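From: Birthe Dalsgaard
To: Werer arm users list
Subject: Re: gripper opens by itself over the board
Date: 22nd March

Mortimer Lindgren wrote:
> Our arm has started letting go of blocks on the way to the board.
> Lifts fine, swings fine, then the fingers open a little and the
> block goes on the floor. Happens more after lunch. I have swapped
> the foam blocks for new ones and re-taught the drop point twice.
> Logs say the gripper is closed the whole time. Is this the
> Brallside firmware again, or should I be looking at my wiring?
> I would rather it was the firmware.

Mortimer,

We would all rather it was the firmware. I spent most of a week at Randdale blaming the firmware, including a strongly worded ticket which I have since asked them to close.

Your log says "closed" because that line records the command. The controller asked the fingers to close, felt good about it, and wrote it down. If you want to know where the fingers are, turn on position readback and log that next to it. Ours showed the grip servo dropping off the bus for a moment and coming back with no torque, with the log still reporting a firm grip on a block that was by then under the sink.

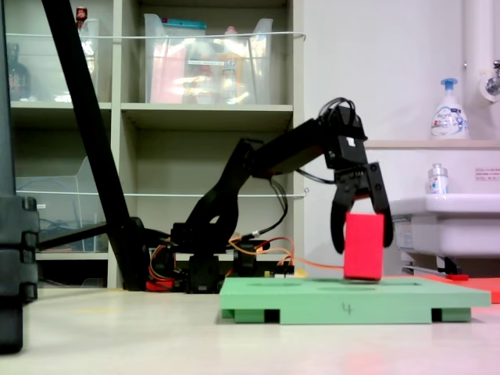

Does the gripper servo get its torque back by itself after it drops off the bus?

On our version it stays limp until something sends torque enable again, so the fingers sit wherever they happened to be until the next full reset.

The culprit on our arm was the servo connector nearest the elbow. Every time the arm reached out, the cable pulled a hair tighter and the plug lifted on one side. I found it by running the reach with no block, 60 cycles, and wiggling things between moves like a man from the phone company. It dropped out 17 times. Then I reseated the plug, gave the cable more slack and tied it to the link so the plug takes no pull, and ran another 60. Clean.

I can't explain your after-lunch effect. Ours had a Tuesday effect, which went away when I stopped keeping track of Tuesdays.

Please cut the power before you put your hand in there. I wiggled the plug with the arm live, the shoulder servo lost its torque as well, and the whole thing sat down on my wrist. Foam blocks are very forgiving. The elbow is not foam. Chaturvedi's safety note covers this on page 3, where I found it afterward with the other hand.

If reseating doesn't do it, post the readback log, both columns please. I have a spare cable set you can borrow until May.

Birthe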